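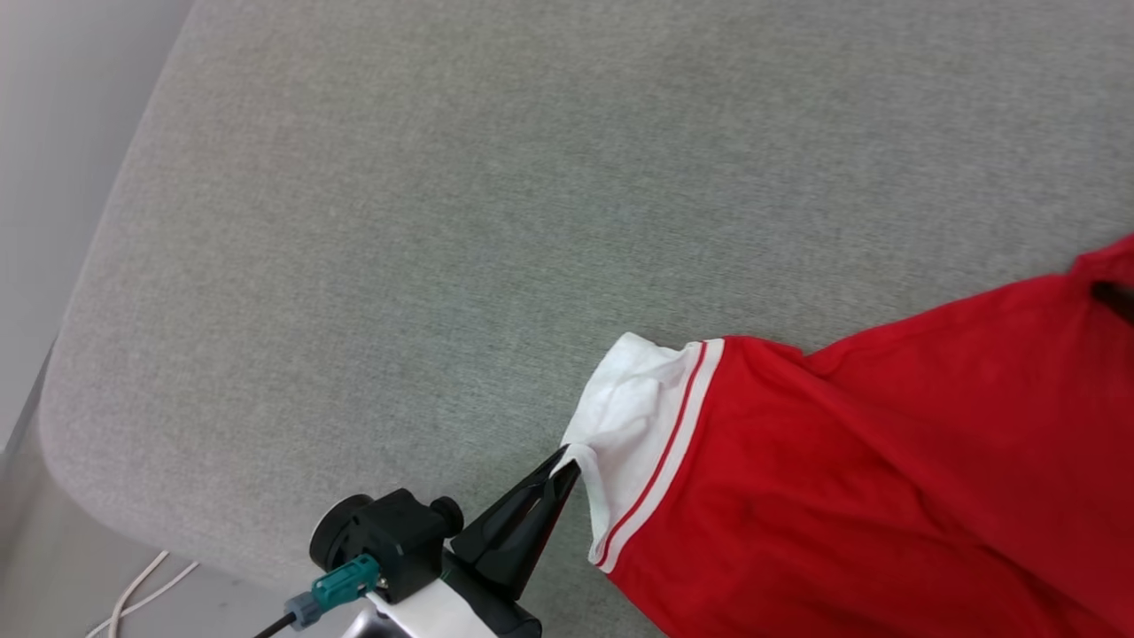 **Trornix Domestic Assistance — Internal Review of a Stoppage, Stivivell House**

1. This review was prepared by Mwanaisha Tanui, Safety Officer, at the request of the residence. It concerns a folding task that began on a Thursday in September at 2.15 in the afternoon and was not completed.

2. The unit, a Serik on its second year of service, had been assigned to fold one red shirt with white trim. The task was entered by the resident of Flat 33, Mr Martti Lindqvist, by voice. The unit took hold of the white fabric at its edge and closed its fingers. It did not open them again for 77 minutes.

3. No injury occurred. The shirt was not torn.

4. The log shows that the grip was correct and that the force remained within the permitted range throughout. The instruction to lift was issued and refused. It was issued again, and refused again, 1,981 times in all. Each refusal carried the same code, which the Wouters manual gives as "load attached to person".

5. The code is intended for dressing assistance. It prevents the arm from pulling on a sleeve while somebody's arm is inside it. Mr Lindqvist was in the kitchen at the time. No person was wearing the shirt.

6. I attended the following morning and tested the unit with 20 garments from the resident's wardrobe. It folded all of them. I then laid out the red shirt, and the unit took hold of it and stopped. The force sensor was replaced and the test repeated, with the same result.

7. I asked Mr Lindqvist whether the shirt had been used in any other task. He said that it had not been used at all for some time. It had belonged to his brother, who lived with him until the spring and whom the unit had dressed every morning during his illness. The shirt was the one he asked for on match days.

8. The cause is therefore established. During dressing assistance the unit keeps a record of each garment and marks it as occupied until it has been taken off and the removal confirmed. On the last occasion the shirt was removed at the hospital, by the nursing staff, and came home in a bag. The record was never closed. As far as the unit was concerned, the shirt was still being worn.

9. The fault is one of design and has been reported as such. A garment record should expire, and a unit which cannot proceed should call for help long before 77 minutes have passed. Both changes have been requested for all units of this type.

10. The record itself can be cleared from the service panel in a few seconds. I explained this to the resident and asked for his consent, as our procedure requires. He asked what the unit would do with the shirt if the record were left open. I told him that it would hold it and wait, and that the task would have to be stopped by hand.

11. Mr Lindqvist declined. He has agreed in writing to fold the shirt himself.

12. The unit was returned to service at noon. The record remains open.

*M. Tanui*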